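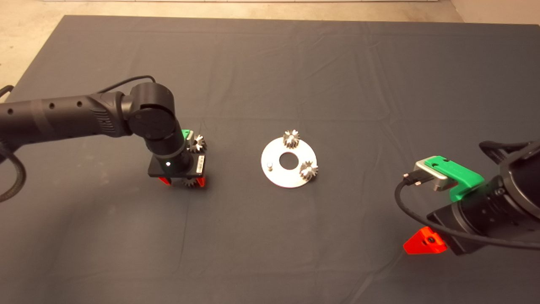

Rawan Qudah replied that she'd had the same fault on her Wuvari for most of a winter and that replacing the thermostat did nothing for it, so please don't order one yet.

Ticket: Ducted heater cuts out, restarts, cuts out again
Opened: August 31, 2020
Status: Open (was Closed, reopened by customer)
Unit: Wuvari gas ducted, installed by previous owner
Controller: Pestotel wall unit

Original report
Heater runs for 31 minutes, give or take nothing, then the burner drops out and the fan keeps blowing cool air down the hallway. Controller shows code 38. If I leave it alone it relights by itself. If I turn it off at the wall it won't come back for ages. The manual says code 38 is "airflow" and tells me to clean the filter. I cleaned the filter. I have now cleaned it so often it's the cleanest thing in the house.

Support, first response
Please clean the return air filter and make sure no vents are closed. If the fault continues, the thermostat may need replacing.

Jad Karaki
Filter done, as per the report. All vents open, including the one in the laundry that heats nothing but the mop. I'd like to know why the thermostat is being blamed for an airflow code. If the controller were faulty I'd expect it to stop at random, and this stops on the same minute every time. Happy to be told otherwise by someone who can say how they know.

Support
Closed. Customer advised.

Jad Karaki
Reopened. Customer was not advised of much.

Rawan Qudah
Mine turned out to be the flexible duct under the floor. It had sagged and folded over on itself near the first branch, so the air was squeezing through a gap you could barely get a hand into. The heat exchanger gets too hot and the limit switch kills the burner. Get under there with a torch before you pay anybody. Mine took 50 dollars of duct and tape from Rizk.

Jad Karaki
Went under. One run to the back bedroom has a dip in it, but I wouldn't call it folded. Propped it on a couple of bricks. Burner now lasts a bit longer, then 38 again. So airflow might be part of it, or it might just be a warmer night. I'm not calling that a fix.

Support
A technician can attend. Typical cost for a circuit board and fan replacement on this model is 3,000 including labour.

Jad Karaki
For a part no one has tested? Which is it, the board or the fan? First it was the filter, then the thermostat, now both ends of the machine at once.

Rawan Qudah
Before anyone swaps a fan, ask them to measure the speed it's running at. There's a setting on the board for it, and whoever serviced mine had left it on low. The Sirker units are the same inside, as far as I can tell, and their install guide shows where the switch is. Power off at the isolator first, and leave the gas side alone unless you're licensed.

Jad Karaki
That's the first thing here I can check. Panel's off. The label's faded, but there are three positions and it's sitting on the lowest - which may be how it left the factory, for all I know. I'm not moving it on a guess. Support, what should the fan speed be for this model with six outlets? A number, please, and the page it comes from.

Support
Your query has been passed to the technical team. In the meantime please clean the return air filter.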